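6. Running the pick-up demonstration for visitors

6.1 Wipe the table. Specks and scuffs won't stop the arms, but visitors will ask about them.

6.2 Put one part near the center of the table. The Danero sheet says any small part will do. We haven't found that to be so; use the black module.

6.3 Keep visitors 2 meters back, then start the left arm.

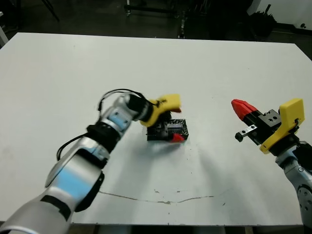
6.4 If the grip slips, stop and reset. Allow three tries. Etornam Mahama logged 66 runs in July, and after a third miss the fourth seldom went better.

CAUTION: Do not reach between the arms to straighten the part, even when the arms are still. Paused is not off.

NOTE: The sheet promises a full demo in 15 minutes. Book 20. Don't repeat the claim that the system "learns as it goes" unless Gifty Abubakari can show you where.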